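May, still the long one

Up at 5:40 without an alarm, which hasn't happened since school. The light was already on the hedge and the blackbird was going at it like he gets paid by the note. I lay there for maybe a minute and then thought, sourdough! and was downstairs before my feet had agreed to it.

So, the state of things. Starter is on day 12 and I'm in love with it. Last week it was flat gray paste with a smell like nail polish remover, and I very nearly gave up and bought a packet of yeast. Then Shakuntala Sandhu, who taught the evening bread class at Heltbridge (best money I spent all winter), told me to switch to half rye and leave it alone for a day. One day! I'd been fussing it every few hours like a new parent. This morning it was up past the rubber band and domed on top, with those long stretchy strings when I pulled the spoon out. Dropped a bit in a glass of water and it floated. I did a small dance. The cat left.

Mixed the dough before coffee. 423 grams of flour, because that was all that was left in the Osamov bag and I couldn't face the shop, so I did the sums on the back of the gas bill and scaled everything down to match. I like that number. It looks like a bus route. Water a little warm, salt held back for half an hour like she showed us, then squeezed through with wet fingers until the grainy feeling went away.

Folds at 7:00, 7:30, 8:00 and then I forgot one, because the phone rang and it was Mom, and you can't hang up on Mom to go and fold dough. She wants the recipe for the lemon thing I made at Easter. I told her there isn't one, it was panic and half a tub of ricotta. She said write it down next time. I'm writing it down now, Mom: ricotta, two lemons, three eggs, sugar until it tastes right, a low oven until the middle stops wobbling. There.

Late morning I walked to Kastside while the dough sat. It's two miles if you go by the canal and I went by the canal. Elderflower nearly out. The lock gates have been painted and somebody has put a bench on the far side, facing the water, where there should always have been a bench. Sat on it. Ate an apple. Thought about the kitchen, as usual.
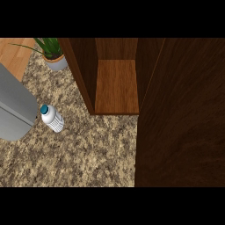

The kitchen, again

I keep going back and forth on the counter and I think I've decided. Granite, the speckled kind, beige and tan with the dark brown flecks all through it. I used to think it was a bit hotel lobby, and now I look at it and think, you could spill a whole bag of whole wheat on that and still have people over. And it stays cool! That's the part that got me. Shakuntala says pastry behaves itself on stone, and my pastry has never behaved itself anywhere. Dark wood beside it, light floor in that honey-orange color, and a little plant somewhere it'll get watered by accident.

The Tamura people want a deposit by the end of the month and I'm going to pay it. I've been cautious about this for a year and a half and all I've got to show for it is a folder. The present counter is chipped at the corner where I do everything, and it slopes, so that eggs have to be watched. I rolled out crackers on it last night and one end was thin as paper and the other end could have fixed a roof.

Note to self: ask Tamura whether they take the old one away. Ask about the edge too, rounded or square. Rounded, I think. I have hips and I walk into things.

The bake

Shaped at 2:00. It held! It sat up on the board like a cushion, and I slid it into the basket and covered it with the blue cloth and stood there looking at the cloth. Oven on as high as it goes, iron pot inside to heat. One slash down the middle, a bit crooked — I always lose my nerve halfway and it comes out like a check mark. Lid on for the first part, then off.

I don't know how to put the smell down on paper. Warm and a bit sour, and then toast, and then something like roasted nuts when the crust got going. Next door leaned over the fence to ask what it was. I said bread, in what I hope was a normal voice.

It came out dark, darker than I usually dare, with blisters all along the slash and a proper ear you could lift with a fingernail. I put it on the rack and it crackled. I'd read about that and thought people were being romantic, but no, it really does sing, tiny ticking sounds for minutes and minutes. I held the phone next to it and sent the recording to Shakuntala. She wrote back "DON'T CUT IT YET" in capitals.

I lasted an hour. It was a little gummy in the very center, so she was right, and the holes were bigger on one side, which I blame on the missed fold and therefore on Mom. Butter, salt, and the end of the plum jam. Three slices standing up and a fourth sitting down.

Fed the starter again before bed, and it still hasn't got a name. The front-runner is Gerald. Tomorrow: flour (lots), a new rubber band, ring Tamura before noon, take half the loaf to next door before I eat that too.

Quarter to eleven now. My hands still smell of rye.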